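Warlow is looking for people to argue with us about good practice

Hi, I'm Tetsuya Miyazaki, and I look after the handling guidelines at Warlow. We're putting together a small reader group for the next edition of our rules on people and grippers sharing a bench, and I'd love to have you in it!

The current draft has 74 rules. I wrote a lot of them, so I'm the wrong person to say which ones make sense (my colleague Nassoro Massawe has already crossed out two and he's only on page three). We need 11 readers who work near this kind of equipment: operators, techs, lab assistants, shop teachers, whoever. You don't need an engineering degree. You do need to be okay with telling me a sentence is bad.

What you'd do: read one chapter every two weeks, mark it up, and join a one-hour call. We start in June and wrap up after five chapters. Pay is a flat $1,104 per reader, or $1,189 if you also take on the glossary, which is long and kind of a slog.
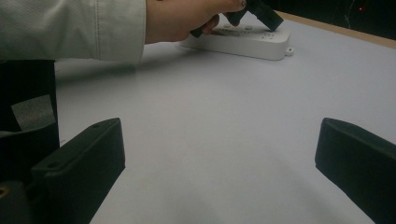 The chapter I most want help with is the one on hands. Our draft tells you to keep sleeves clear of the work and to agree on who touches the part first, and then it gets vague right when things get interesting. Say you've got long sleeves down to the hand, you're pressing a dark plastic piece onto a white housing, and there are two black fingers open on the near side of the same table. Is that sleeve fine? Does the cuff need to be a certain distance back? Kevmont's shop rules say one thing and the Lisutov handbook says another, and I've changed my mind twice.

To apply, send a few lines about the bench you work at and one safety rule you think is pointless, with the reason. No resume please. Write to Nassoro at the Naqvi building front desk or use the form on our contact page. We read everything, and we'll answer everybody, even if it's a no.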